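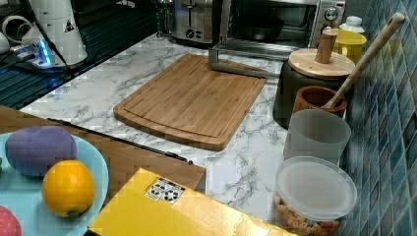 Cooking on a short budget

Write down what you spend on food for one month before you change anything. Sandra Oakley's first list came to $324, and $29 of that was bread thrown out stale.
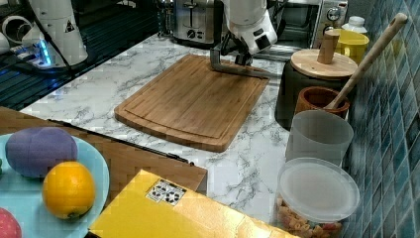
Buy dried beans by the bag. Soak them overnight, boil them hard for ten minutes, then simmer until soft. Freeze what you don't eat in flat bags.

Keep onion ends and carrot peel in the freezer for stock.

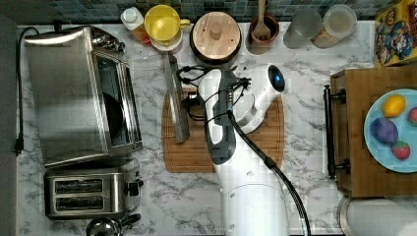

If your benefits run out early

Plan the last week of the month first. Set aside rice, oats, oil and canned tomatoes when the card is loaded and leave them alone. The Parsons Street pantry is open until 6 p.m. and doesn't ask for pay stubs.

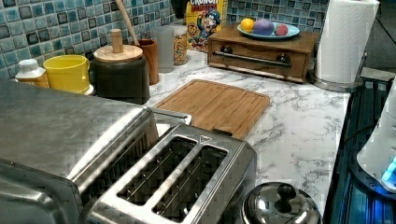

Ask for the 18-item staples sheet at the desk. Yvonne Penrose keeps it up to date with store-brand prices, and there is a Spanish copy.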